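Prepaid pay cards for contract and shift workers: questions we keep getting

Last revised in December. Covers the Vandovus card, the Ornine card and payroll cards in general. We don't sell any of them.

What is a pay card, in plain terms?

A prepaid card your employer or client loads with your pay. You spend from it, take cash from it, or move the money to a bank account. It isn't a credit card and it doesn't build your credit history, whatever the sign-up leaflet hints at.

Is it really free?

Be careful with that word. "No monthly fee" tells you about one fee. Ask for the full fee sheet and look for out-of-network ATM withdrawals, balance checks at a machine, replacement cards, transfers to a bank, and inactivity. The Vandovus sheet we were sent had no monthly charge and a $2 charge for each withdrawal outside its network. Whether that matters depends on where the network machines are. In a small town it may matter every payday.

Do I have to accept one?

Usually you should be offered another way to be paid, such as direct deposit or a check. Rules differ by state and by whether you're an employee or a contractor. If the onboarding form has only one box to tick, ask in writing what the other options are. You may find the answer arrives faster than you expected.

What does "premium" or "VIP" status get me?

In the programs we've read through, mostly a different-looking card. Some tiers add instant transfers or a slightly better cash-back rate at a short list of stores.
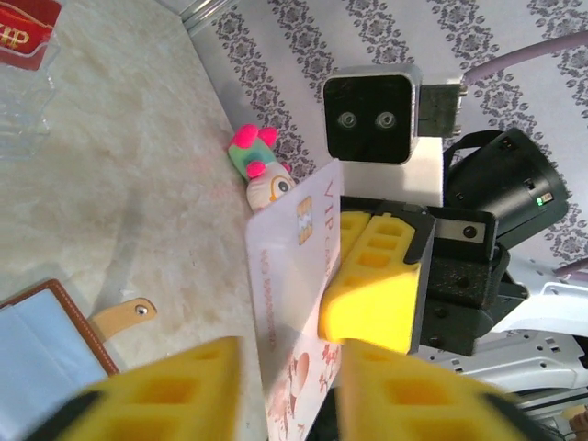
A reader in Pärn wrote to say that the upgrade paid for itself in her case, as she moves money to her bank after every shift and the basic tier charged her each time. She thinks we're too hard on the upper tiers. Fair enough – if you make a lot of transfers, do the sums. We'd still ask why moving your own wages costs anything on the basic tier.

How fast is "instant"?

As fast as the slowest party. The card company may release the money right away, but the client has to approve the hours first, and your bank has its own schedule. Ornine's terms say "typically within minutes," and "typically" is carrying a lot of weight there. Don't time your rent around it.

Can I have pay from several clients on one card?

Sometimes. Some cards come with their own account and routing number, and then any client who can make a direct deposit can pay into it. Others are tied to a single employer's program and close when you leave. The brochure rarely says which kind you're getting. The cardholder agreement does, generally a good way down.
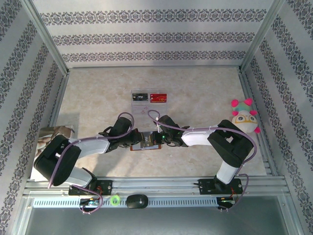

If yours is the tied kind, find out what happens to the leftover balance when the job ends, and how long you have to move it. Get your statements downloaded before then as well. Access to the app can end sooner than access to the money, and you'll want those records at tax time.

What if I had $636 on the card and it was stolen?

Report it at once, by phone, and write down the time of the call. Federal rules limit your loss on payroll cards if you report promptly, and the limit gets worse the longer you wait. Contractor cards that aren't true payroll accounts may be treated differently, particularly if you never registered your details. Register them.

Why is there a hold on my account?

The usual causes are an ID mismatch or a gas station pre-authorization. One Vodness driver bought $70 of gas and saw $130 held until the charge settled. Support called this "normal." Normal or not, you can often avoid it by paying inside. 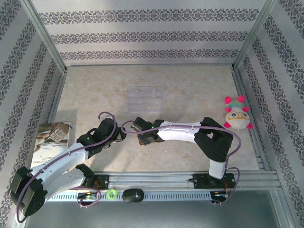
By the Pay & Platforms desk
Filed under: Getting Paid, Cards

Is my balance insured?

Possibly. Look for the name of the bank behind the card and for wording about pass-through insurance. It covers you if the bank fails. It doesn't necessarily cover you if the card company does, and marketing pages like to blur the two.

Should I just use a bank account?

If you can open one without fees, we'd say yes for most people. A pay card is useful when you can't, or when a client pays late any other way. Read the fee sheet first, and keep a copy of the version you agreed to.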